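Good Practice for Hand-Held Gripper Demonstrations
Progress report to the Ramness fund, second period
Prepared by Marisol Escobar, 2023-08-19

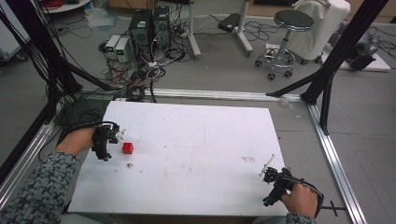
The second period went well, and we are glad to have real results to share. When we wrote to you in May, the practice guide was an outline and a pile of notes. It is now a working draft that all three recording stations follow every day, and Brisus has asked to try it at their own site in the fall.

What the guide covers

The draft sets out how a person should record a handling task with a gripper in each hand, so that a robot can later learn from the recording. It has rules for setting up the table, for the person doing the work, and for deciding which recordings we keep. Þórey Ásgeirsdóttir rewrote the setup rules twice after watching new operators try to use them, and the second rewrite is much better. She dropped most of the technical terms and put every check in the order a person would do it standing at the table.

The rules we argued over most were these:

Start and finish with both grippers open and clear of the object.
Route gripper cables over the back of the hand and check that the wrist turns freely before recording.
Take a break after 30 minutes, even if the task is going well.
Keep failed attempts, and mark them as failed. Do not delete them at the station.

The last one took a while to settle. Gilberto Valderrama wanted failures thrown out early to save storage, and Amparo Villca wanted every one kept. We tried it her way and the marked failures were so useful in review that Gilberto changed his mind — he now writes the best failure notes of anyone on the team.

Results so far

We have nearly 1,000 recordings made under the draft rules. Reviewers agree with each other far more often than they did on the older material, mainly because the start and finish positions are now the same from one operator to the next. New operators also get going faster. Ulises Agudelo trained the latest group using only the printed guide, and their questions went straight into the next version.

Where we are behind

The section on floor cables and walkways is late. We had planned to borrow wording from our general lab rules, but those were written for fixed machines and say little about people moving with equipment on their hands. Amparo is drafting new text. Cleaning and marking of work surfaces also needs a proper rule — at present each station does it a little differently.

Next period

We will finish both missing sections, send the full draft to Brisus and Taipe for comment, and hold an open review day at Hitden. No change to the budget is requested. Ulises will send the revised training sheets separately once the operators have signed off on them.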